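Newsletter > Workshop notes > Two-arm bench

Last updated: September

September, by the bench team

Grip fault on the two-arm bench: what went wrong and what has changed

The two-arm bench at Camenzind was stopped for part of this month after a fault in the left gripper. Nothing was broken and no one was hurt, but the stop was slower than it should have been, and people who book the bench need to know what is different now.

The fault came up in the handling runs for the Lovesen project, where small plastic containers are gripped and moved on the table. The left gripper was told to hold at its normal setting. It kept closing after it had reached the side of a tub, and the lid came off. The operator pressed stop on the laptop. The left arm halted at once, but the right arm carried on to the end of its move and knocked the tub over. The gap was 450 milliseconds in the log. That is short, but the arms are meant to stop together.

There were 2 causes. The first was a worn cable to the left gripper. When the elbow was well bent the cable pulled at its plug and the force reading dropped to zero, so the software took it that nothing was being held and went on closing. The second was in Idier, the program that passes commands to both arms. A stop was sent to one arm and then the other, and if the first was slow to answer, the second had to wait.

The cable has been replaced and given more slack at the elbow. Idier now sends the stop to both arms at the same time, and a force reading of zero with the fingers part closed counts as a fault. We ran 2,000 open and close cycles on the left gripper after the repair without a lost reading. Handling work has started again at reduced speed.
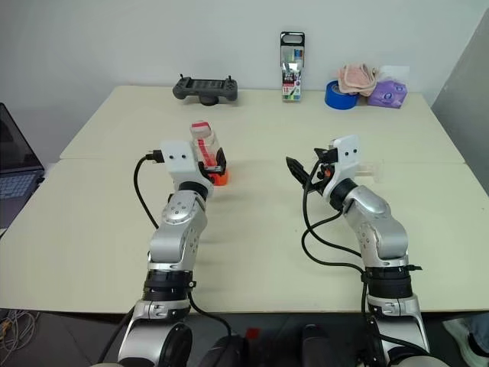
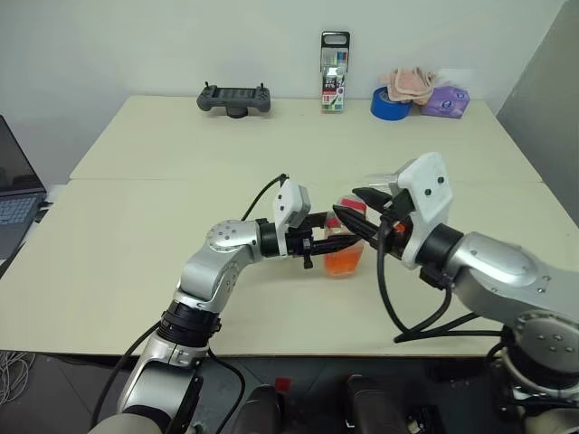 Full speed stays off until the right gripper has had the same cable change. The part is on order from Kurance and we don't have a delivery date yet. Until then please do not alter the speed limit in the settings file, even for a short test.

Anyone using the bench should run the stop check before the first job of the day and write the result in the log. Keep hands off the table while the arms are powered, including when they are standing still. If a gripper closes further than you asked, press stop, leave the container where it is and report it before restarting. The old start-up sheet is out of date, so please bin any printed copies.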